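Courses > Popular Music > Student Reports

Overview Reports Sources Contact

Plirano: A Short History of a Local Rap Group
Final report, Mar 21, 2019

Background
Plirano was a rap group with 4 members. Dalibor Sýkora started it with a school friend who rapped as Grudik. They rehearsed in the back of a record shop called Štěpánek, where Sýkora worked after school. The shop let them use its turntables once the doors were locked.

Their first show was in November at a youth club. The room held 95 people and the group played for free.
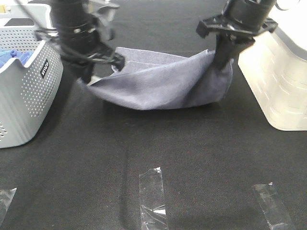 The first tape came out the next spring on Idero, a label run from an apartment. Idero made 600 copies, and most were sold over the counter at the shop. Sýkora mixed all the songs himself. Grudik wrote the choruses and later said he disliked two of them.

Method
I interviewed Sýkora twice and read 68 pages of flyers, letters and set lists that he has kept. I could not reach Grudik, so his comments come from an old fanzine.

Findings
The shop mattered more to the group than the label did. It gave them records to sample and a place to practice. When it closed, the group played one more show and stopped.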